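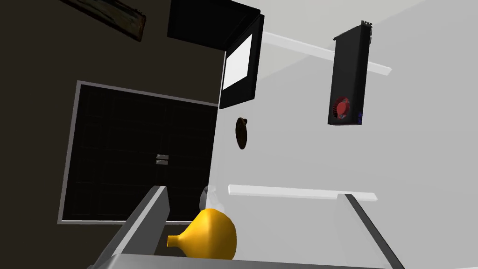

A rendered view past the gripper fingers, yellow vase-shaped object between them, graphics card in the air.

The Case for the Boring Checklist

There is a graphics card floating in the simulated room where I spend most of my working hours. It hangs at an angle, fan and all, attached to nothing. I mention it because a visitor to our office in Skasitstead recently spent ten minutes admiring it and then asked me whether the robot was "ready."

Ready for what, I wanted to know. He meant ready for work, the way a toaster is ready when you plug it in. I set up the virtual cell for a machine we call Sanna, and I have come to think that setup is the most underrated job in automation. It's also the job everyone wants to skip.

My view is a simple one and I hold it stubbornly: the virtual cell deserves the same housekeeping as the real one. If you run a physical arm, somebody checks the bolts. Somebody wipes the finger pads and writes down the date. Move that arm inside a computer and the same sensible people will leave a file alone for a year on the grounds that pixels don't rust.

Pixels don't. Numbers do, in their way. Last February our arm began dropping things it had no business dropping. I blamed the new control software, which is what one does. Subbarao Thampi, who looks after the real cell down the hall, asked when I had last checked the fingers. I told him, with some dignity, that they were imaginary fingers. He went and got his notebook.

His real gripper had been given new pads in the fall. Mine still had the friction value of the old ones, plus a fingertip offset that someone had typed in as a placeholder and then gone to lunch on. We had run 1,254 practice grasps on those numbers, and 484 of them had to be thrown out. Nothing was broken. It was simply a model of a gripper we no longer owned.

So now I keep a list. It has 20 items and takes most of a morning, and reading it aloud would clear a party. Zero the joints. Open and close the fingers with nothing between them and see whether both report the same travel. Compare the mass of every object against the sheet. Pick up something with a round body, because flat-sided boxes forgive everything and round ones hold a grudge. Tip the viewpoint over hard and confirm that gravity still knows which way is down. Put a see-through glass object in and find out whether the vision code notices it or looks straight through to the wall, as I do with glass doors.

The complaint I hear most is that this is fussing. The whole appeal of simulation, people say, is that you can scatter strange objects at strange heights, run it overnight, and let volume take care of the errors. I like strange objects. Scatter away. But volume has never taken care of an error in my experience. It makes more of it, faster, and files it neatly by time of day.

A fairer complaint comes from the people who pay for things. A morning of checks is a morning without results, and Ondura, the package we use to schedule runs, draws that morning on its chart as a long gray gap. Gray gaps get questions in meetings. I have started labeling mine "maintenance," a word that nobody challenges when Subbarao uses it and that gets me a raised eyebrow. I suspect I need a wrench to hold.

What I'd like is for the two lists to be one list. When he changes a pad, my number changes the same day, and both of us sign for it. We tried it on the Skemach project and it cost us seven extra minutes per change, most of them spent finding a pen. The arm has gone back to dropping things only when I expect it to.

The visitor, by the way, never got a proper answer. I told him to come back after item 20, and he asked if he could see the floating card again.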